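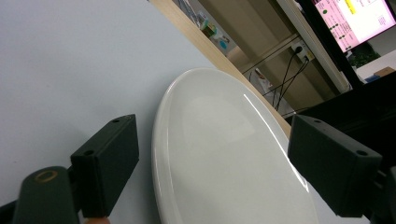
Part-time Housekeeping Attendant, Goder House

Goder House is a guest house on the north side of Pakcombe, open all year. We are hiring one housekeeping attendant to start in February.

Hours and pay

The job is 16 hours a week over four mornings, 8:30 a.m. to 12:30 p.m. Wednesday is a fixed day because the linen delivery comes then. The other mornings are set two weeks ahead with Ngozi Ogbonna, who runs the housekeeping team. Pay is $393 a week before taxes, paid every other Friday by direct deposit. After three months you earn paid time off.

What you will do

Strip and make beds, clean guest bathrooms and the shared kitchen, vacuum halls and stairs, restock towels and soap, and sort the laundry for pickup. You will also write down anything broken or running low on the sheet in the supply closet. Deep cleaning of the carpets and windows is done by an outside company and is not part of this job.

What we need from you

You should be able to lift 30 pounds and use the stairs through the whole shift. The building has three floors and no elevator. Hotel or guest house experience is helpful but we will train. You need to read and write enough English to follow product labels and leave notes for the next shift. A background check is required and we pay for it.

Uniform shirts and gloves are supplied. Bring your own closed shoes with a non-slip sole. Parking behind the building is free for staff, and the Quintanilla Street bus stops two blocks away.

How to apply

Pick up a form at the front desk any day before 4 p.m., or mail a short letter with your work history and two references to Ilham Lubis, Goder House, 400 Quintanilla Street, Pakcombe. Interviews take half an hour and are held in person. Applications stay open until the position is filled.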